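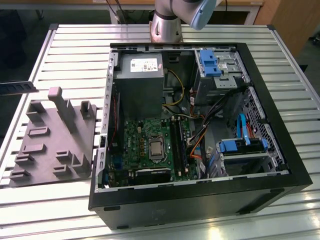
Gondska Computer Reuse, Omville workshop
Progress report to the Tzavaras Fund
Period: June to September

Summary

Short version first as I know the panel reads a stack of these. Desktop line is running. 219 towers through the bench since the grant started, against a target of 1000 for the full term. Behind where we said we'd be, reasons below. Laptops not started, as agreed. Spend is under budget on parts and over on storage. Two requests at the end.

What the money has gone on so far

- Work tables, the slatted aluminum kind. Biggest single item. Worth it, the old doors-on-trestles setup sagged in the middle and screws rolled off the back.
- Hand tools, anti-static straps, thermal paste, compressed air.
- Replacement drives, bought in two batches. Second batch cheaper.
- Shelving for the intake room.
- Electrical safety testing, outside contractor, monthly.

Full figures are in the spreadsheet sent separately. Ignore the tab called "old", should have been deleted.

How a tower goes through

You asked last time for more detail on this so here it is.

Intake. Machine gets a number, goes in the log with make, model and where it came from. Outside wiped down. Anything cracked or badly bent goes straight to recycling.

Open up. Case goes on its side, panel off, dust out. Dust is worse than we planned for. Office machines that stood on carpet for years come in with the heatsink fins packed solid, and cleaning takes longer than everything else on this step put together.

Check. Power supply first. Look for burn marks, bulged capacitors on the board, loose plugs, nicks in the wiring. Cooler comes off, old paste cleaned off the top of the processor, fresh paste, cooler back on. Memory out, contacts cleaned, memory back in, run the memory test. We've stopped skipping the memory test on machines that seem fine. Three weeks of skipping it in July cost us a run of returns.

Drive. Old drive pulled, logged and wiped, or shredded if it won't wipe. Certificate goes back to the donor. New drive in. Cases with tool-less drive cages are a lot quicker and trainees like starting on those.

Close up. Cables tucked clear of the fans, panel on, safety test, software, sticker, boxed.

Graphics and other add-in cards stay in if they work. We talked about stripping them to sell and decided against it. More work then it brought in.

Why we are behind

Intake was slow over the summer. Offices don't clear out in July, we should have known that and spread the target differently.

The Cerkis depot delivery came in August all on one truck and we weren't ready for it. Hallway full of towers, fire door had to be kept clear, so we lost most of a week just moving things. Machines themselves are good. Mostly same model, which makes parts easy. We can swap between two dead ones to get one live one and not think too hard.

Also the memory test thing above. Returned machines had to go round again and they only count once.

Not everything that comes in can go out. We said in the application that most would be fixable and that has held up, but the ones that aren't still take bench time before anyone can be sure. We now put a time limit on it. If it won't start after the supply and memory have been swapped for known good ones, it becomes a parts machine. Trainees find this hard. They want to keep going.

Training

Sessions run mornings and one evening. Evening one fills first. People start with dust and labeling, then memory and drives, then coolers and processors once they've been watched doing it. Nobody takes a processor out of its socket unsupervised, bent pins are our most expensive mistake so far.

Power supplies stay closed. They get swapped or they get recycled, we don't open them. This is in the written rules and on the wall and gets said at the start of every session.

The two-to-a-bench arrangement works better than one each. One works, other reads the checklist and writes the log. Swap halfway. Log quality went up a lot once we did this. Before that we had a box of loose memory with no record of which machines it came from.

What the trainees asked for: better light over the benches, labels that don't peel, more seats. Light is done. Labels are done. Seats pending.

Where they went

Schools, the two Omville housing offices, and families referred through the library. School orders want matching machines so the Cerkis batch is mostly going there. Families get whatever is ready, with a keyboard, mouse and monitor. Monitors are the bottleneck on that side. Plenty of towers sitting boxed and waiting for a screen.

Feedback forms come back thin. Those we do get are mostly good. Main complaint is fan noise, second is no wireless on the older desktops. We've started adding a small USB adapter to family machines, this wasn't in the original budget, it's coming out of the parts underspend. Please tell us if thats a problem.

Next period

- Clear the rest of the August delivery before taking another large one.
- Staggered drop-offs written into donor agreements, no more single truck.
- Monitor appeal, leaflet drafted.
- Start laptop trial, small, only if the desktop numbers are back on track.
- Second set of known good test parts so both ends of the room aren't sharing.

Requests

1. Permission to move part of the unspent parts money to storage. We need a dry lockup for boxed machines through the winter, the intake room can't do both jobs.

2. Extending the desktop target into the spring. We still expect to reach 1000 but not on the original schedule, and I'd sooner say so now than in the final report.

Photos of the finished school install to follow once the school okays them. Receipts are scanned, two missing, chasing. Workshop is open to visit any morning, call ahead so someone can let you in at the side door, front buzzer is broken again.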